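Trindus Floor Cable Cover, 20-Foot Roll: Review

I bought the Trindus cover in October to replace the gaffer tape we had been using on the floor of our shared workshop. The tape worked, but it left glue behind every time we moved a bench, and Birdie Kapoor and I were tired of scraping it up with a putty knife.

The cover comes as one rolled strip, 20 feet long, with a slit down the underside. You press the cable into the slit and lay the strip flat. There is no lid and nothing to snap shut. Two screw holes at each end let you fix it to a wood floor. We have concrete, so we left the screws in the bag.

Out of the box it did not want to lie flat. The instructions say to leave it unrolled for an hour. Mine took until the next morning, and one end still lifted a little. A heavy toolbox parked on it over the weekend fixed that. If you need it for an event the same day, unroll it well ahead of time.

Cutting it was easy. I used an ordinary utility knife and a steel square, with two passes per cut. The cut ends are square and don't fray. I made three pieces from the roll and had a short length left over, which now sits under the drill press cord.

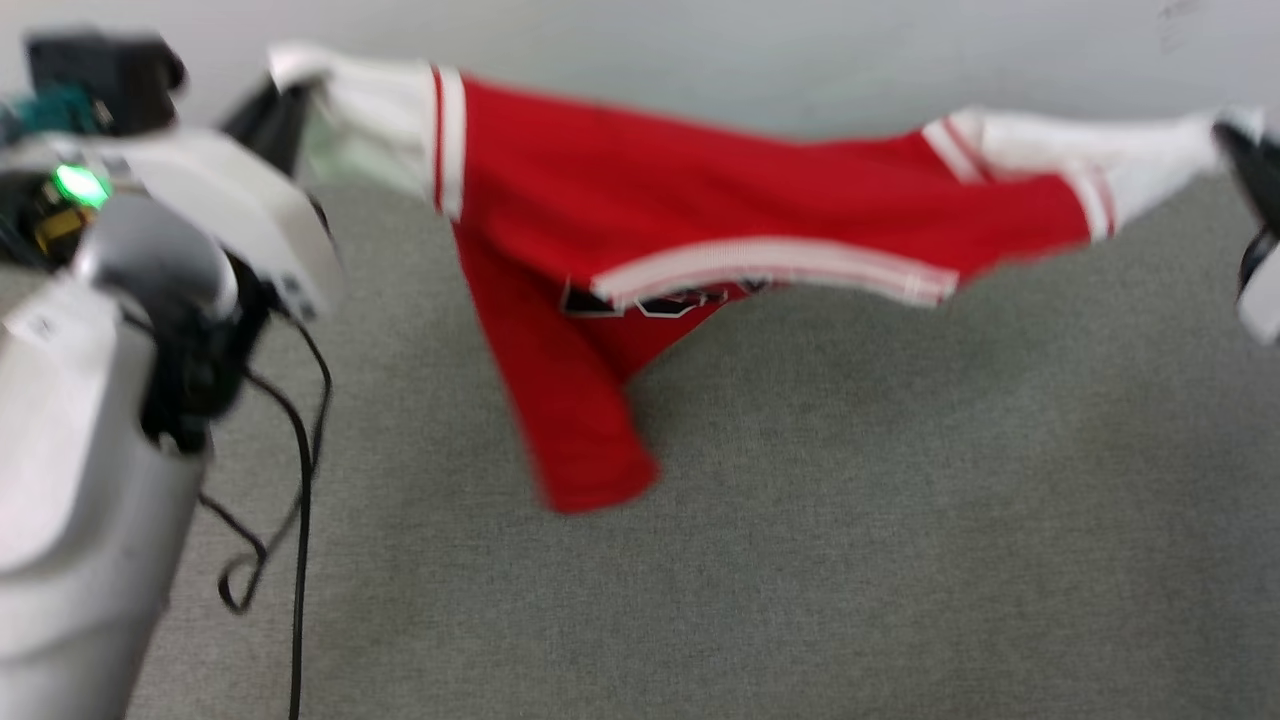

Black cables looping over the floor.

The channel is sized for a single extension cord. A heavy orange cord fits snugly. Two thin cords will go in side by side, but the strip rides up in the middle and you feel it underfoot. For more than that, look at the wider Zeltholm cover. Reshma Xaba has one in her studio and it takes four cords without trouble, though it costs twice as much and weighs a good deal more.

Carts roll over the Trindus without catching. A loaded hand truck needs a small push. Office chairs are worse, and I would not put this anywhere near a desk.

It picks up sawdust. The top has fine ridges for grip, and they hold dirt until you go over them with a stiff brush. A damp rag alone did very little. The color is a flat dark gray that hides most of it from standing height.

One complaint about the packaging: the screws were loose in the box and one was missing. I wrote to the seller on a Saturday and a replacement bag came the following week.

I would buy it again for single cords across a walkway. Four stars out of five.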